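Kolik Folding Display Set for Heritage Events and Cultural Festivals

Hire price: $335 per booking
Set includes: 4 double-sided panels, 2 tabletop stands, connecting hinges, padded carry bags
Hire period: 4 days, counting the day you pick it up
Pick up and return: Drurkside store, rear entrance

If you have ever helped put on a heritage day in a library lobby or a church hall, you know how it goes. The speakers are booked, the dancers have their changing room, someone's aunt has promised enough food for the whole street, and then a week before the doors open you remember the old family photographs and letters that people have been kind enough to lend, and you have no good place to put them. The Kolik folding set is what we recommend for that. It is the one we hire out most, and it goes out for everything from Lunar New Year parties in January to harvest suppers, naturalization celebrations and school culture nights.

The panels stand a little taller than most adults and are covered on both sides in a tightly woven loop fabric. Hook-and-loop tabs stick to it nicely, so you can put things up, change your mind, and move them again without leaving a mark. Please don't use pins or staples! They pull the weave, and the next group ends up with a panel full of tiny holes. If you are showing original photographs or anything old and precious, slip each piece into a clear sleeve and put the tab on the sleeve. We sell sleeves at the counter in small and large sizes.

You can join the panels in a straight line, a zigzag or a square that visitors walk around. The zigzag is my own favorite for a story told in order, such as how a neighborhood came to be or how a family traveled from one country to another, as each fold makes a sort of chapter. The square takes more floor but it is lovely in the middle of a big room, and it gives children something to run circles around (they will, so leave a wide path).

The tabletop stands are for smaller things - recipe cards, programs, a guest book, a sheet where people can write down the name of somebody in an old picture. Ariel Padilla at the Ocampo Street cultural center borrowed a set for an evening of migration stories and told us the name sheet was full before the music started. Put out more than one pen.

Setting up

The hinges slide on from the top and need no tools. Stand the first panel, have a helper hold it, slide the hinge halfway down, then bring the second panel in at an angle. Once those are joined they will stand by themselves and the rest is easy. Allow a good half hour the first time, and do it before the chairs go out. The panels are light enough for one person to carry but awkward on stairs, so bring a friend if your hall is on an upper floor.

For outdoor festivals, we would rather you picked the Skarkance framed boards, which are heavier and come with ground anchors. The Kolik panels act like sails in even a mild breeze, and the fabric does not like rain. Under a closed marquee they are fine.

Fabric choices

The standard covering is charcoal, and it flatters nearly everything, old sepia prints most of all. Navy and cream are also available if you ask when booking. Cream shows fingerprints, so it suits a quiet gallery more than a busy food hall. If a panel gets a splash of something, blot it with a plain damp cloth and tell us when you bring it back. We don't charge for honest spills.
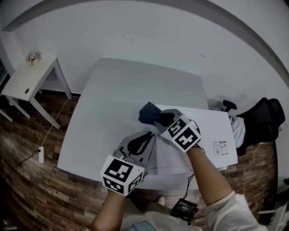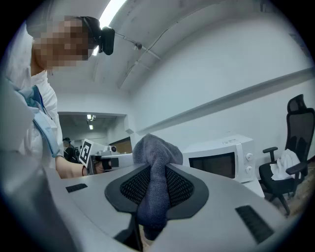
Dark fabric held in a hand-held gripper.

Booking

Call or stop by the Drurkside store and ask for Nuwan Miah, who looks after the hire calendar and can tell you which colors are free on your date. A deposit holds the set and is taken off the final bill. Nonprofits and schools can pay by invoice after the event. The bags fit in the back of most hatchbacks with the rear seats folded down.

Hire terms last updated 21 November 2023.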